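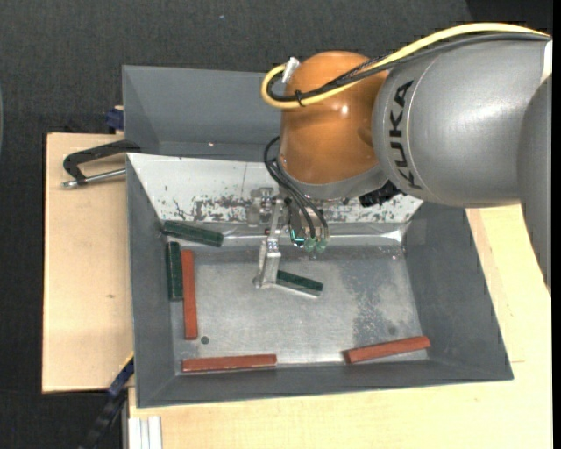

Tundmont Block and Bin Set

The Tundmont set is a grey rectangular bin with six long rectangular blocks, three dark green and three brick red. It is sold for sorting, stacking and packing work, in classrooms, workshops and at home. The blocks in a set can be used in any order.

What you get

1 grey bin
3 dark green blocks
3 brick-red blocks
1 instruction card

Product code: Tundmont 157
Colours: grey bin, green and red blocks
Weight of full set: 712 g

Using the set

Put the bin on a flat, level surface. A table or a plain board will do. The bin has no lid and no feet, so it can be slid along the table when it is full, but lift it from underneath with both hands if you are carrying it any distance.

The card gives 41 tasks, beginning with sorting by colour and going on to laying the blocks in a set pattern. Most of the early ones take a few minutes. The later ones ask for two bins, one to fill from and one to fill, and you will need to order the second bin separately.

Care

Wipe the blocks and bin with a damp cloth and a little washing-up liquid. Dry them before putting them away. Do not use bleach or scouring pads, and do not put any part of the set in the dishwasher. Keep the blocks out of strong sunlight when they are not in use, as the red will fade before the green does.

Spare parts

Blocks are sold singly in either colour. Please say which colour you want when you order. Bins are sold empty. Blocks from the older Unari set are shorter and should not be mixed with these.

Orders and questions

Orders placed before noon on Monday go out the same day. For school and workshop orders, write to Meron Tufa at the Flostel sales desk. For spare blocks and returns, ask for Elias Issa. Returned sets must be complete and in the bin they came in.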